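Flidutero Sends Second Cargo Craft to Droteveck Station

The uncrewed vehicle docked at the orbital laboratory on Thursday with 764 kilograms of supplies and test hardware.

A Flidutero cargo craft docked at Droteveck station on Thursday morning, completing the second of the company's resupply flights under its current contract. The vehicle carried 764 kilograms of food, spare parts and research equipment, according to a company statement.

Launch took place from the Sandberg range, where an earlier attempt had been called off because of high upper-level winds. The rocket's first stage shut down on schedule, and the cargo craft separated from the upper stage in its planned orbit. Both solar arrays deployed on the first pass over the ground network.

The approach to the station was flown automatically. The craft held position at 1,000 meters while controllers compared readings from its two ranging systems, then closed in at reduced speed. A second hold followed before final approach. Hooks on the docking port closed shortly after contact, and leak checks began once the connection was rigid.

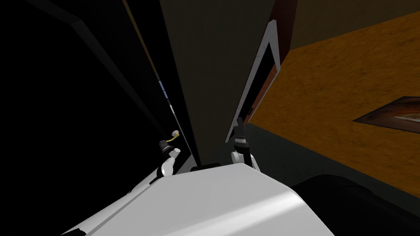

Among the items on board is a replacement coolant pump for the station's aft module, which has been running on its backup loop since September. The pump is the largest single item in the shipment and travels in a padded rack next to the hatch. Crew members will install it from inside the module, a job that involves closing two valves, draining a short section of line and moving several power connectors. Loose wiring is the main concern in that space: even a thin cable with a small connector on its end, like the yellow one looping from the black joint of the left arm in the rendering, can drift into a work area and snag. The procedure calls for all free lines to be tied back before the old pump is unbolted.

"The backup loop has performed within limits, but we want the primary one available again before the next crew exchange," said Vendula Ďurica, cargo integration manager at Flidutero.

The shipment also includes Esow, a sealed experiment that measures how small droplets of fuel evaporate in weightlessness. It will operate for 96 hours without crew attention – apart from a single filter change – and store its data on board until the run is complete.

After unloading, the craft will be packed with trash and used equipment. It is not designed to survive reentry and will burn up over open ocean following its departure.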